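# Setting up a wrist camera so you can compare two grippers fairly

I've been swapping grippers on the same arm for a while now, and for a long time my comparisons were rubbish. One gripper would look brilliant, I'd tell everyone, and then I'd find I'd moved the camera a bit when I changed it over. So I've written up how I do it these days, mostly for Mohammed-Awal Mahama, who keeps asking me the same questions by text and deserves a proper answer!

The two I'm comparing are the Halton (two flat fingers, rubber pads) and the Derese (curved fingers, a bit springy). The arm is a Jurkton and it stays put the whole time. The task is kitchen stuff: lids, handles, a spoon or two.

## Before you start

You'll want:

- both grippers, with their mounting plates
- a small camera and a bracket that bolts to the wrist, *not* to the gripper
- a hex key that fits (check this first, I've wasted whole evenings)
- masking tape and a pen
- a kitchen you're allowed to make a mess in

## 1. Fix the camera to the wrist and leave it alone

Most gripper kits come with a little camera slot on the palm. It's tempting, but every time you change the gripper you change the view too, and then you can't tell which one made the difference. Bolt the bracket to the wrist flange. Tighten it, wiggle it, tighten it again. I put a strip of tape across the join and draw a pen line over both halves, so if it slips I can see it straight away.

Run the cable up the outside of the forearm with some slack at the elbow. Then turn the wrist slowly through its full travel by hand with the power off and watch the cable as you go. Mine snagged at one end and I had to start again.

## 2. Pick a parking pose

Before every go, the arm returns to the same pose above the hob. I save it in Hindach, the controller software I use, and call it "park". Any name will do, but don't save over it halfway through a session (yes, I have).

Save one picture from park at the start and another after each gripper change. Flick between the two. If the edge of the worktop jumps, the camera has moved and you need to go back to step 1.

## 3. Sort the light out

Shiny things are the hardest part of all this. White enamel, glass and polished metal throw back whatever light is in the room, and the glints shift as the wrist comes down. I close the blind, use the ceiling light only, and lock the exposure. On my camera it's set to 573 on the slider, which means nothing on anyone else's camera, so just turn yours down until the white bits stop burning out and then write the number on the tape.

## 4. Do the runs

I do 20 lifts of the lid with one gripper, swap, and do 20 with the other. Then I repeat the lot in the opposite order, as I get a bit sloppy towards the end and it's not fair if the same gripper always gets tired me.

Keep the approach speed at 30 per cent. Going faster is fun but you'll mix up a bad grip with a bad bump.

For each lift I write down one of three things: held, slipped, missed. I used to score them out of ten and it was hopeless, I could never remember what a six was.

## 5. Look at the misses first

Go through the pictures from just before the fingers close, only for the misses. You'll often find the fingers were fine and the handle simply wasn't where the controller thought it was. With the Halton, 8 of my misses were down to that, and I'd been blaming the pads! The Derese forgives a sloppy approach a bit more, though I find it slower to let go.

Thin, flat handles are where the two of them really part company, so if you've only got time for one object, make it a lid with one of those. Come in across the strap with the fingers either side, and save round knobs for another session. 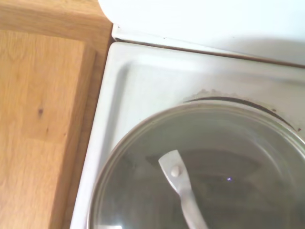
Once you've been through the misses, change one thing and run the set again. I usually start with the approach height, lowering it a tiny bit at a time, and I leave finger force until last. My next job is trying the Derese with the Halton's rubber pads stuck on, if I can find a glue that holds, and I'll add the results to this page in June.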